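Minutes of the meeting of the Larnon House Kitchen and Recycling Group
May 2020
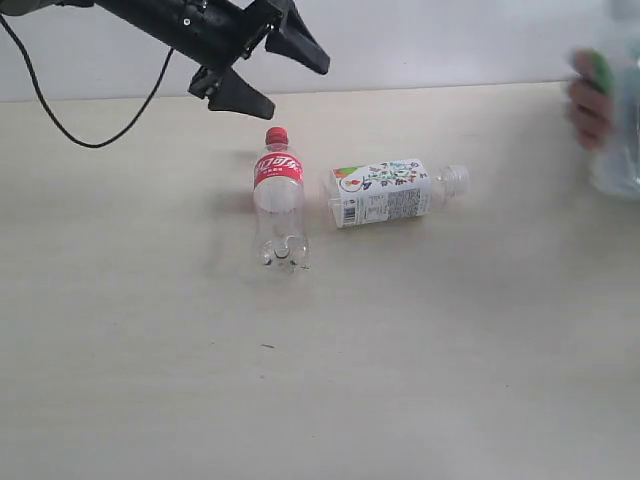

Present: Myroslav Didenko (chair), Antonina Didenko, Petro Antoniuk, Ataahua Lowther
Apologies: Yurii Tymoshchuk, who sent his comments in writing
Minutes taken by: Antonina Didenko

1. Minutes of the last meeting

The minutes were read and accepted with one correction. In item 4 the word "glass" should be "glasses". Petro had asked for new drinking glasses for the second floor kitchen, and did not ask for a glass container. The container was never ordered, so no harm was done.

2. Plastic bottles

Myroslav reported on his talk with Umitz, the firm which collects our plastic. Umitz sent back one full load in the winter. The driver wrote on the paper that there were bottles with liquid inside and bottles mixed with food trays. We paid for that collection and also for the next one.

The rules from Umitz are as follows. Bottles must be empty. Clear bottles and coloured bottles go in separate sacks. Screw caps may stay on the bottle. The label may also stay on, because their machine takes it off later.

Ataahua asked if this is correct about the caps, as the notice on the first floor says that caps must be removed. Myroslav answered that the notice is from the time of Esex, our former collector, and should have been taken down. Petro said that many residents have the habit of removing caps and keep them in a jar. It was agreed that people may continue this if they wish, but the caps alone should not be thrown into the sack, as they fall through the sorting belt.

There was a longer discussion about crushing. Yurii wrote in his comments that bottles should be pressed flat before they go into the sack, and that the sacks are full too early when this is not done. Antonina tried it at home with large soft drink bottles. The middle part is easy to press, but the bottom with the feet is much harder plastic and keeps its shape. She thinks it is enough to press the middle and close the cap again, so that the air does not come back. The meeting agreed to this. Nobody is obliged to crush bottles if their hands are weak.

Ataahua mentioned that some residents bring drinks from the Asian grocery, with labels in Chinese, and were not sure if such bottles are accepted. Myroslav will ask Umitz to confirm in writing. His own opinion is that the language of the label makes no difference, and until we have an answer these bottles go with the other clear ones.

Decided: the old notice is removed and a new one is put in each kitchen, with the Umitz rules in large letters.
Action: Antonina (text of the notice), Myroslav (letter to Umitz)

3. Sacks and storage

Petro checked the cupboard under the stairs. We have 31 clear sacks left. The supplier, Hordiienko, sells them only in boxes of 200. Myroslav finds this too many for one house, but the price for small packets in the shop is clearly higher. After some talk it was decided to order one box and keep it on the upper shelf, away from the water pipe. The invoice for the last box was 117 and is still not paid — Petro had left it in his coat and apologised.

Action: Petro (order and invoice)

4. The kitchen table

Yurii wrote that the sorting table should be sanded and varnished again. The others did not agree that this is urgent. The top has some scuff marks but it is flat and easy to clean. Ataahua said that the more important thing is to wipe it after sorting, as small bits stay on it and then end up in somebody's dinner. She proposed to keep a cloth on a hook beside the sink, only for this table. Accepted.

Petro asked that bottles are not left standing on the table overnight. Residents who come in early want to have breakfast there, and they do not know if a bottle is waiting for the sack or belongs to somebody. From now on, a bottle which is left overnight will be treated as waste.

Action: Ataahua (cloth and hook)

5. Deposit bottles

Myroslav asked if we should collect deposit bottles separately and put the money in the kitchen box. Antonina was in favour. Petro was against — he believes that each person should bring back his own bottles. There was no vote, as Yurii was absent and he is the one who goes to the shop with the car. The item is moved to November, when we look at the kitchen box in any case.

6. Other matters

The lid of the paper bin does not close. Petro will look at the hinge.

Ataahua asked for 2 more hooks for the tea towels. Agreed, she may buy them together with the hook from item 4 and bring the receipt to Myroslav.

The date of the next meeting will be sent by message after Yurii has confirmed when he is free.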